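De onde vem o pão?
Página para os mais novos - Serviço Educativo do Museu do Pão de Gorbridge

O pão é um dos alimentos mais antigos do mundo. Muito antes de existirem padarias, já havia pessoas que esmagavam grãos entre duas pedras, juntavam água e coziam a massa sobre pedras quentes. Esse primeiro pão era baixo, duro e bastante escuro.

Tudo começa com um cereal. O mais usado é o trigo, mas também se faz pão com centeio, milho, cevada ou aveia. Cada espiga de trigo guarda dezenas de grãos pequenos. Quando as espigas ficam douradas, o trigo é colhido e os grãos são separados da palha.

Depois da colheita, os grãos seguem para o moinho. Antigamente, as mós eram movidas pela água dos rios, pelo vento ou por animais. O moinho de Corkier, que pode ser visitado com a escola, tem duas mós de pedra, e a maior pesa 2.000 quilos. Entre as duas, o grão transforma-se em farinha. Se for moído inteiro, obtém-se farinha integral, mais escura. Se a casca for retirada, a farinha fica branca.

Para fazer a massa, o padeiro mistura farinha, água, sal e fermento. O fermento é um ser vivo, tão pequeno que só se vê ao microscópio. Alimenta-se dos açúcares da farinha e liberta um gás chamado dióxido de carbono. O gás fica preso na massa em forma de bolhas, e a massa cresce. São essas bolhas que deixam os buraquinhos no miolo.
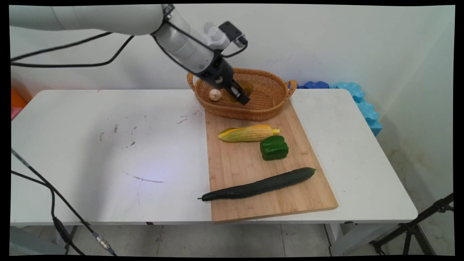

Cesto oval entrançado, com pegas, e uma tábua de bambu.

A massa precisa de descansar antes de ir ao forno. Num dia frio, o fermento trabalha devagar e a espera é maior. Num dia quente, a massa cresce mais depressa. Na padaria do museu, a massa de trigo descansa 40 minutos, é dividida em 6 partes e volta a repousar debaixo de um pano.

No forno, o calor faz aumentar as bolhas de gás e endurece a parte de fora, que ganha cor e se chama côdea. A parte de dentro, mais macia, é o miolo. O cheiro a pão quente forma-se sobretudo na côdea.

Nem todos os pães são iguais. O pão ázimo não leva fermento e fica fino. A broa leva farinha de milho. Na sala Akanda do museu estão expostos 39 moldes de pães de várias regiões, redondos, compridos e até em forma de trança.

Palavras para aprender
Mó - pedra redonda e pesada que serve para moer os grãos.
Côdea - parte exterior do pão.
Levedar - crescer por ação do fermento.

As visitas ao moinho de Corkier recomeçam em outubro. A marcação é feita pela escola, na receção do museu, à entrada do Largo Forklow.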